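November, after supper

The ladybugs are back in the attic window. I went up for the box of winter hats and there they were, packed into the top corner of the frame where the caulk has pulled away, just as they were last year and the year before, and I stood there with a hat in each hand for so long that Ruth called up the stairs to ask if I'd fallen. I hadn't. I was trying to see how many different patterns there were without breathing on them too much.

They are mostly the Asian ones, the orange kind with the black M behind the head (or W, depending on which end you start from), and I know people around here can't stand them. They pinch, and they leave that yellow stain on the curtains, and the smell if you vacuum them is something you don't forget. But there's such a range in them! One is a deep red with hardly a spot to her name, and right beside her is a pale one, nearly the color of butterscotch pudding, with spots run together. I've left the whole lot alone. The window doesn't get opened before April anyhow.

What I was really hoping for was a two-spotted. I found one on the porch rail the fall we moved here from Salem, and I was so new to it all that I didn't take a picture or even write down the time of day, and I've been sorry ever since. I did tell Ashraf Farouk about it at the time and he was very kind. He said, "Well, now you know what your porch can do." He has been keeping the beetle records for the Nirkilberg side of the valley for 17 years, all on index cards until his daughter got him going with the computer, and he still does the cards first and then types them in, which I understand completely.

He and I walked the Pollow Creek path this morning. It was cold enough for gloves but the sun got down in between the sycamores by ten or so, and there was a little stretch of bank, out of the wind, where you'd have thought it was September. We turned over bark and poked in the leaf litter and put everything back the way it was. Ashraf is strict about that. He carries an old kneeling pad, and when he gets down on it he stays down, and you learn to bring a snack.

We had pink spotted ladybugs, a good big huddle of them at the foot of a dead ash, all tucked in among the leaves like spilled beads. I had never seen them gathered that way. In the summer I get them one at a time on the sweet corn and think nothing of it. Ashraf said he once put down 600 for a single tree, up above the old Grekel orchard, and that he had lost his place twice and had to start over both times because a dog came through. After that he just started writing "many" and drawing a line under it.

We also had a firefly, a winter one, the dark kind that doesn't light up, walking along a furrow in the bark as if it had an appointment. And a stink bug or two, and a very slow woolly bear that Ashraf moved off the path with a leaf. He doesn't hold with telling the winter from the width of the band. My grandmother did, and I told him so, and he said he was sure she was right about plenty of other things -- and then worried for a quarter mile that he'd been rude.

Coming back we met a young couple with a baby in a carrier and they wanted to know what we had in the jar. It was only the firefly, which Ashraf was holding a minute longer to look at the legs. The baby got the best view of anyone. I always mean to carry one of those little folding cards with the pictures to hand out at times like that, and I always leave them on the hall table.

My own list for the year stands at 7 kinds of ladybug, if I count the tiny black one from the hedge, and I think I will count it, though Ashraf wants to see it under the good lens first. I have it in a pill bottle in the butter compartment. Ruth knows. The valley list is meant to reach 1000 entries by the end of the year, all beetles together, and he thinks we'll get close if people would only send in the notes they have sitting in kitchen drawers. I promised to write to the two sisters on Grekel Road, who I'm sure have a whole summer's worth and are just shy about their spelling.

My knees are telling me all about the creek bank tonight. I had soup, and then some more soup, and I've copied the morning's finds into the green notebook with the temperature and the kind of tree beside each one. I also went up one more time with the flashlight to look at the attic window. They hadn't budged, as far as I could tell. I did move the hats down to the closet so I won't have to go bothering them again.

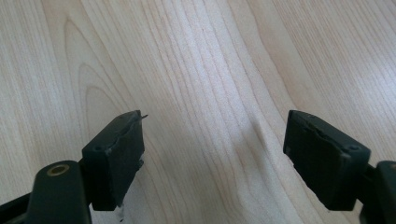

Posted in: Beetles & Bugs, Creek Walks

If you've seen ladybugs gathering at your place this fall, write and tell me where, and on what side of the house. Plain old "many" is fine for a number -- Ashraf will take it.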